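The Second Shift at the Teardown Bench

At the Trondano refurbishment plant, used desktop towers come in on pallets and leave either as tested machines or as sorted parts. For most of the plant's history the step between was done by hand. Forty-four technicians stood at benches, opened cases, pulled drives, memory and processors, checked them and put them back or binned them.

Since September, part of that work has been done by arms. Trondano leases them from Kutico, a small integrator that previously fitted cells for appliance repair. Two cells run on the day shift and one runs at night. A technician opens the case, lays the tower on its side and loads a parts tray. The arm handles the components on a fixed list and stops when it meets something that is not on it.

The list is shorter than the plant's managers wanted. Memory modules were added first, then processors, then drives in carriers. Cables are still done by hand. A flexible cable rarely lies the same way in two machines, and the arm's software treats an unexpected one as a reason to halt.

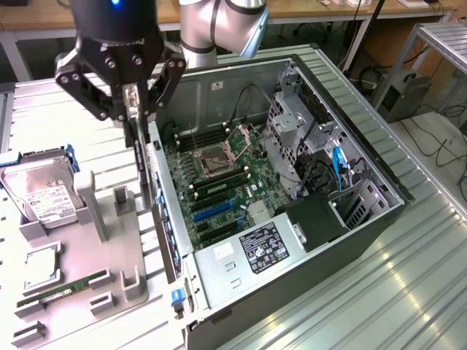 A gripper holds a metal bracket over an opened tower. The tray at left carries a hard drive, a processor and a memory stick.

Halts are where the jobs have changed most. Under the old system a technician owned a machine from opening to test. Under the new one, a cell operator covers both day cells and spends much of the shift clearing stops. Each stop is logged with a code and a line of text. In its first full month the night cell logged 317, and most were traced to cable position or to trays loaded a few millimeters out of place.

Operators were drawn from the bench. Training took 70 hours, split between the Kutico shop and the plant floor, and covered jog controls, gripper changes, recovery from a halt and lockout. Pay rose one grade. Technicians who stayed at the bench kept their grade and got a different mix of work, with more damaged cases, odd form factors and board faults. Several have said the work is more interesting and that the hourly targets, written for ordinary towers, no longer fit it. Trondano revised the targets once and has agreed to do so again.

Wrist and thumb complaints, long the most common entry in the plant's injury book, have fallen among operators. Complaints of eye strain have risen. The first stop screens used small gray type and were mounted too high. Rudd, the firm that supplies the benches, has since lowered them.

The next item is the Tramby line, which handles small office machines with tighter interiors. A trial is set to start on 3rd August with one cell and two operators per shift.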